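Suture Practice Bench: Frequently Asked Questions

Last tidied up in February. If your question isn't on the list, ask at the front desk, where someone will look it up on this page.

Do I have to book?

Yes. Sessions run 50 minutes and the Hosoda room fits one pair at a time. Saturday mornings fill first, mostly with people who meant to come on a weekday.

What do I need to bring?

Short fingernails and a snack for afterward. Pads, thread, needles and instruments are all in the room. If you own a favorite needle driver, leave it at home. We have been handed it back in pieces before.

What are the pads made of?

The Cilden pads are pink and meant to stand in for tissue. They forgive a lot, but they don't heal, so every hole you make is there for the next person to admire. Start your row on a fresh stretch if you can find one. When you can't, turn the pad around before you ask for a new one.

How do I pick up a knot without wrecking it?

Slowly. Come in from below with the jaws open, stop short, and look at where both tips are before you close anything. Most beginners close on the way in and grab pad, thread and regret all at once. Grip the thread beside the knot if you plan to keep using it, since a strand that gets crushed tends to fray later, usually on your last throw.

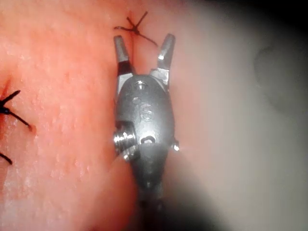 Jaws open, with the black knot just beyond the tips.

Which instrument does what?

The needle driver holds the needle. Everyone agrees with this until the needle is somewhere awkward, at which point whichever jaw is closer gets the job. Try to resist. Look at the gripping surface before you start and wipe off any lint, or the needle will swivel on you.

My loop keeps sliding off. Is it the thread?

It's almost never the thread. You are probably wrapping too close to the tips, or pulling the tail before the second instrument has a hold of it. Bring the two instruments nearer to each other than feels polite. Leave a tail you can see from where you're sitting. If it still slides off, fine, blame the thread.

Where should the needle be while I tie?

Somewhere you can see it. Letting it hang on its strand is allowed here, as long as the point stays clear of the pad and you know which way it's facing. Losing track of it costs you the rest of the session, because we all stop and look.

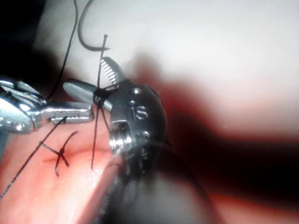 Black thread looped around the center jaws, curved needle overhead.

How long should I cut the thread?

The Bukik worksheet says 30 centimeters for single knots and 35 for a running row. People cut it longer to save time and then spend the time untangling it. Trimmings go in the lidded tub, including the tiny ones.

How many knots until I'm any good?

The log sheet has 300 boxes. Around the middle of the second page most people stop swearing. We make no promises past that.

Can I take a used pad home?

Yes, if it has been signed off as finished. Pull every needle out first, then check again. The Drukow bags by the door are for this — please don't use your coat pocket.

Can I eat in the room?

No. See above regarding the snack.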